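Chair wheels and plank floor, mat or new wheels?

Mar 19, 2019

fitz_mahmoud
Good evening to all. We have put new wood-look planks in our study and I am already worried for them. My office chair has hard wheels, and after 2 weeks I find small dull marks. Should I buy a mat, or change the wheels?

Elspeth S.
Change the wheels. I bought soft ones from Laing and I have no new marks since September. Check the size of the stem before you order. I did not, and had to send the first set back.

driltard60
I do not agree. Soft wheels collect grit and then they work like sandpaper. Get a hard mat and sweep under it.

Elspeth S.
A mat collects grit too, only you do not see it. And I catch my foot on the edge of every mat I have owned.

fitz_mahmoud
Thank you both. Is a felt pad under the table also necessary?

cstrachan
For the table I would say yes, felt on all 4 legs. For the chair I stand with Elspeth, but please clean the wheels every month, hair goes in there very fast. Our room has the same kind of floor, wood-look planks, with a black office chair that we keep pushed in at a light wooden table. I wipe that place first when I clean.
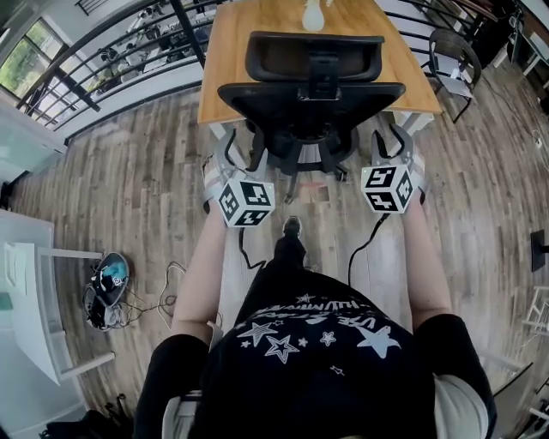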